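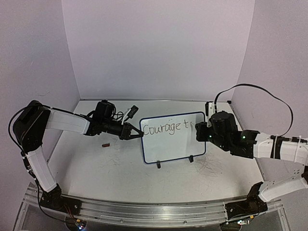
Two arms and one small whiteboard.

The translator of my childhood

16 Apr 2026

My mother kept children's books in the kitchen, on the shelf over the bread box, and so many of them smelled of onions. One was a thin green book called The Night Ferryman, by a writer whose name on the cover was only Bestudov. I read it so many times that the back cover came off. Last month I found out that Bestudov was a woman, and that the book I loved was in large part written by her translator. I want to write down what I learned before I forget the details.

First, the story. A boy called Lirkasik lives in a river town and is afraid of the ferryman, who works only after dark. One night his grandmother is sick and he has to cross. The ferryman does not ask for money. He asks for a word that the boy will never use again. The boy gives him "tomorrow." For the rest of the book he must live without this word, and he gets into every kind of trouble. He cannot promise anything. He cannot say when he will come back. In the end he buys the word back by giving the ferryman a longer one, but we are not told which one it is.

As a child I spent whole afternoons trying to guess the longer word. I had a list. My sister said it must be "grandmother," and I was angry with her because it was a better guess than mine.

I read it in Spanish, in the translation by Faustino Camacho. I did not know that a book could have a translator. His name was on the inside page in very small letters, under the name of the printer. When I moved here and started to read in English, I looked for the English edition, and it took me a long time to find one. It was published by a small press called Bronddale, and they sold it under the title The Boy Without Tomorrow. I did not like this title. It sounds like a book about a disease.

But I bought it, and I sat down with the two books side by side, the green one and the English one. In the English book there are seven chapters. In mine there are eight.

The missing chapter is the one with the clock seller. Lirkasik goes to the market to exchange his father's watch, and the clock seller tells him to come and get it the next day, and the boy has to explain that for him the next day has no name. They argue until the market closes. Then the clock seller sits down on a box and says he has sold clocks all his life and has never been asked what they are for. It was my favorite chapter. I could say parts of it by memory, and still can. I looked for it in the English book three times, as if it could be hiding.

I wrote to Bronddale, and a very kind editor, Guadalupe Ochoa, answered me. She had worked from the original and had never seen the Spanish version. She checked the first printing and a later one. There is no clock seller in either of them. She asked me to send her scans of my pages, and I did, with some onion smell lost on the way.

Her second letter was longer. She had found an old interview with Camacho in a magazine about printing. He said there that the publisher needed the book to have a certain number of pages so it could be bound in the same way as the others in the series. It was short. He was asked to make the letters bigger. He wrote a chapter instead, and he sent it to Bestudov with a letter asking her to forgive him. She replied on a postcard. According to Camacho the postcard said: "The clock seller was always there, I only had not gone to the market that day."

I don't know if this is true. Translators also tell stories. Guadalupe doubts it a little, because no such postcard is among the author's papers that were kept. But the interview says it, and I have decided to believe it for now.

I had strange feelings after this. At first I felt cheated, like when you learn that a family recipe comes from the back of a package. My favorite chapter was not by my favorite author. Then I read the whole Spanish book again, slowly, with a pencil, and I began to notice Camacho in other places too. The ferryman in English speaks in long polite sentences. In Spanish he hardly speaks, and when he does he sounds like a man with a cold. The grandmother in English is called only "the grandmother." In Spanish she has a family name, Mendoza, which makes no sense for a town on that river, and which I never questioned when I was eight, because our neighbor was also called Mendoza.

The English version is more correct, I am sure. I read it to my daughter in August, before I knew any of this, and she liked it and asked who the ferryman's mother was. So it works also without the clock seller. I told her that chapter from memory on another night. She asked which page it was on.

Guadalupe says that Bronddale may put the extra chapter at the end of a new printing, with a note, if they can find who has the rights. Camacho had a nephew. If some reader of this blog knows the family, please write to me. My address is on the contact page, and I answer slowly but I do answer.

I also would like to hear guesses about the longer word. My sister has not changed hers.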